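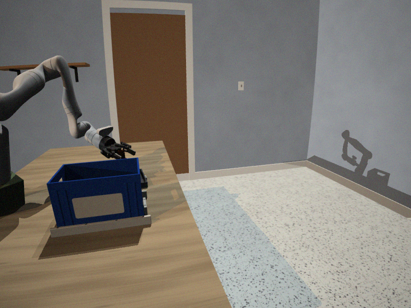

Let the small towns be dull

2019-06-02

Clallilcombe has discovered tourism, or at any rate has discovered that other towns have it. In April the council put up a brown sign on the highway with a little walking man on it, and since then we have been a destination. What the little man is walking towards has not been settled.

I have nothing against visitors. I am one, several times a year, and I'm sure the people of Trokside roll their eyes when I reverse into their bakery's loading zone. But I go to Trokside for the bakery, the pier and the second-hand bookshop that is open when it feels like it. I have never gone for the Heritage Experience Trail, and I have never met anyone who did. It has 34 numbered plaques. Number 5 marks the former site of a different plaque.

Our own plan borrows heavily from theirs. There will be a trail, a slogan and a festival, and the old Santoso packing shed will become a "welcome hub" with a touch screen in it. The hub will be open until 2, which suits everybody except the people on the Jalten coach, who get in at half past. I raised this at the public meeting and was told it would be looked at. I assume they'll look at it in the morning, while the place is open.

Here is what travellers want, going by my own behaviour. They want a clean toilet with a lock. They want somewhere to eat after eight at night, a patch of shade to park in, and a bench facing the water instead of the car park. We could do the lot for less than the slogan cost, and the locals might even get to sit on the bench.

The council hopes for 300 visitors each weekend. We have one café, and on a good Saturday it runs out of milk. I'd fix the milk first. Then I'd leave the river where it is, mow the bit beside it, and let people drive home saying they'd found a quiet little spot with not much going on. I've paid good money for that in other places.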